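3.2 Erhebung der Demonstrationen

Die Trainingsdaten für das Greifmodell wurden per Teleoperation aufgenommen.

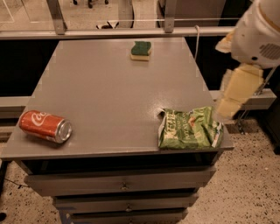 Abbildung 2: Aufnahmeplatz aus Sicht der Kopfkamera. Auf der Schrankplatte liegen eine Getränkedose, eine Snacktüte und ein Küchenschwamm.

Jede Demonstration umfasst einen einzelnen Greifvorgang, vom Verlassen der Ruhestellung bis zum Ablegen des Objekts oder bis zum Abbruch durch den Bediener. Die Dauer einer Episode ist auf 60 Sekunden begrenzt. Läuft die Zeit ab, wird die Episode gespeichert und als unvollständig gekennzeichnet. Solche Episoden gehen nicht in das Training der Greifstrategie ein, werden aber für den in Abschnitt 3.4 beschriebenen Erfolgsklassifikator verwendet.

Als Arbeitsfläche dient die Deckplatte eines grauen Schubladenschranks. Die Fläche ist klein, so dass Objekte häufig nahe an der Kante zu liegen kommen. Wir haben diese Fälle im Datensatz belassen. In den Vorversuchen mit dem System Vorkine, bei denen alle Objekte mittig platziert waren, griff das Modell an den Rändern regelmäßig zu weit innen.

Die Objektliste enthält neun Gegenstände aus Haushalt und Büro, darunter formstabile (Dosen), nachgiebige (Schwämme) und leicht verformbare (Tüten). Vor jeder Episode gibt die Aufnahmesoftware Clasitine eine Auswahl und eine grobe Anordnung vor. Die genaue Lage und Orientierung bestimmt der Bediener. Dosen werden sowohl stehend als auch liegend angeboten. Tüten werden zwischen den Episoden neu geknickt, damit sich das Modell nicht an eine bestimmte Faltung anpasst.

Die Anweisung wird als kurzer Satz vorgegeben, etwa »Nimm die grüne Tüte«, und zusammen mit der Episode abgelegt. Für jede Anordnung werden mehrere Anweisungen nacheinander aufgenommen, wobei das Zielobjekt wechselt und die übrigen Objekte liegen bleiben. Verschiebt der Arm dabei ein anderes Objekt, wird die Anordnung nicht korrigiert.

Aufgezeichnet werden das Bild der Kopfkamera, die Gelenkwinkel des Arms, die Öffnung des Greifers und die Steuerbefehle, jeweils mit 8 Hz. Bei schnellen Armbewegungen treten im Kamerabild Unschärfen auf. Diese Bilder wurden nicht entfernt, da sie im Betrieb ebenso vorkommen.

Die Bedienung übernahmen K. Ueda, A. Ebrahimi und F. Śliwiński. Die Kennzeichnung der Episoden als erfolgreich oder nicht erfolgreich erfolgte getrennt davon durch K. Halvorsen anhand der Videos. Bei Unklarheiten, vor allem bei Tüten, die nur an einer Ecke gefasst wurden, entschied eine zweite Person. Als erfolgreich gilt ein Griff, wenn das Objekt vollständig von der Platte abgehoben ist und bis zum Ende der Hubbewegung im Greifer bleibt.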